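Home > Household Linens > Covers and Cloths > Titwood Piped Cover, Ginkgo Print

Titwood Piped Cover, Ginkgo Print

Supplied by Mulder Household Linens
Status: available to order
Minimum order: 20 pieces

The Titwood Piped Cover is a light fabric cover for household and institutional use. It is offered to guest houses, care homes, schools and private customers who require a washable cover with a finished edge. The range is managed by Hilde Hermans, to whom questions regarding bulk supply should be addressed.

Intended use

The cover may be laid over side tables, trays, shelves and small appliances. It is not designed for contact with hot cookware and should not be placed near an open flame. Customers who need a cover for outdoor furniture are referred to the Trekside range, which is made from a heavier cloth.

Care instructions

Wash at a maximum of 60 degrees Fahrenheit above the cold setting of the machine, or by hand in lukewarm water. Do not use chlorine bleach. Reshape while damp and dry flat. Press on the reverse side with a moderate iron, working from the center outward. The piping should be pressed last, with the tip of the iron only.

Slight wrinkling after washing is normal for this weave and does not affect the service life of the cover. Covers stored for long periods should be folded loosely, with the print facing inward.

Ordering and delivery

Orders are accepted in multiples of 20. Orders of 1,000 pieces or more are packed on pallets and require a delivery address with a loading area. The February production run is limited to 2,000 pieces, and orders will be filled in the order received. Written orders for that run must reach the sales office by 29 January 2021.

Samples may be requested before an order is placed. One sample per customer is supplied without charge — further samples are invoiced at the unit price. 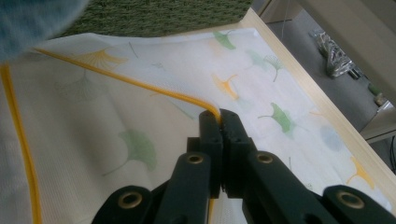
The edge of each cover is finished with piping, which gives the outline a clear line and helps protect the fabric from fraying. Customers are asked to examine the edge on receipt, in particular at any point where the piping changes direction. In the ginkgo print the piping is yellow, set against an off-white ground with leaves in soft green, yellow-orange, gray and pale blue. The placement of the leaves varies from one piece to the next and is not considered a defect.

Returns

Unused covers may be returned in their original packing. Please enclose the delivery note and state the reason for return. Returns are handled by Jozef Van der Linden at the sales office.

Related items: Titwood Piped Cover, Plain; Trekside Outdoor Cover; Skitent Storage Bag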